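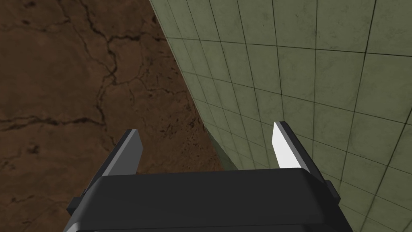
Hairline cracks in a clay floor after the second coat - keep going or start over?

Asked by Damián Vergara in Floors and Walls

I am putting an earthen floor in a back room of my house in Cerkness. The room is 13 feet by 11 and the slab under it is old but level. I mixed the clay and sand myself, one part clay to three parts sand by volume, with chopped straw in the first coat only. The first coat went down at 1 inch and dried with almost no cracking. I let it sit until a screwdriver would not mark it.

The second coat is the problem. It is half an inch thick, same mix without the straw, and I troweled it twice. By the second morning I had cracks in the half of the room closest to the window. The other half is fine so far. I had the window open and a box fan running because I wanted it dry before my in-laws come in June.

What I want to know:

Can I fill these and oil over them, or will they open up again?
Is the mix wrong, or did I dry it too fast?
Does the wall edge need a gap? I ran the clay tight against the tile.

I have 5 gallons of linseed oil waiting and would rather not waste it. I paid 594 dollars for everything, including the trowels, so I don't want to tear it out unless I have to.

3 answers

Pejman Sharifi

Fill them. I have done two rooms this way and both cracked in the top coat.

The fan is most likely your trouble. Clay shrinks as it loses water, and if the top loses it faster than the bottom, the top has to split. Close the window, turn the fan off, and let the rest of it dry slowly. If it's very dry where you are, hang a damp sheet over the window side for a day or two.

Before you fill, wait until the whole coat is the same color. Damp clay is darker, and if you fill while one side is still dark you will be filling again next week. Tap across it with a knuckle too. A hollow sound means that piece has come loose from the coat below, and filler won't help it. 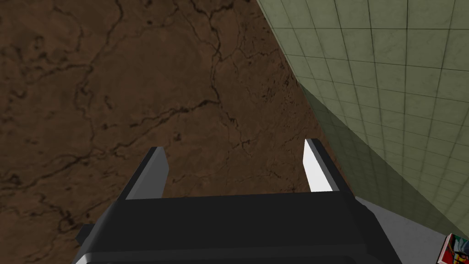

A clay surface can crack in more than one way, and the way it cracks tells you what to do next. Wide gaps with curled edges mean too much clay, and those pieces usually have to come up. Thin dark lines that branch and wander, some of them splitting down into hairlines, are mostly a filling job as long as nothing lifts. Specks and pits between the cracks can get filled at the same time.

For filler, put some of your dry mix through a kitchen strainer and add water until it is like yogurt. Mist the crack first. Push the filler in with a plastic card, let it set for an hour, then rub it in circles with a damp sponge. Don't use plain clay. It shrinks more than what is around it and you get a new crack inside the old one.

Oil goes on only when everything is fully dry. Thin coats, four or five of them, and wipe up anything that is still sitting on top after 20 minutes. Lay the rags flat outside to dry. Balled up linseed rags can catch fire.

Ulura

just use Zudevetti floor patch, it comes in a tub and you're done in an afternoon. looks a bit gray but a rug covers it

Sosa

Don't put a cement patch on an earthen floor. It is harder than the clay and it won't take the oil the same way, so you will see every line you filled.

I agree with most of the first answer but I would test the mix before doing anything else. One to three sounds right on paper, but it depends on what your clay is. If you dug it yourself it already has some silt in it. Make three test squares, a foot each, at one to three, one to four and one to five, and leave them on a board in the same room with the window shut. If the first one cracks with no fan on it, you have your answer, and I would put a thin new coat over the old one with more sand.

On the edge: yes, leave a gap. A quarter inch is plenty. You can cut it now with an old putty knife while the clay is still a little soft, and fill it with cork strip or cover it with base trim at the end - clay against tile will pull away on its own anyway, and it never does it in a straight line.

Keep the room between 50 and 70 degrees if you can.

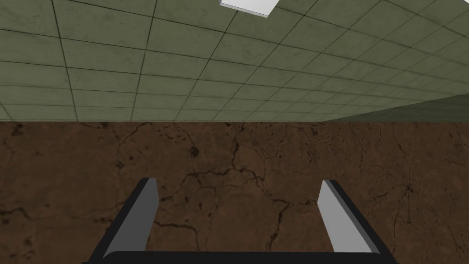 Damián Vergara replied that the fan was off now and the window shut, and that the dark side had nearly caught up with the light side. Two spots near the window sounded hollow, each no bigger than a dinner plate. He wanted to know if he could cut out just those and leave the rest.

Sosa

Yes. Cut them back to where it sounds solid, wet the edges well, and pack in the same mix. Go a hair high and shave it down once it's firm. Make the test squares first though.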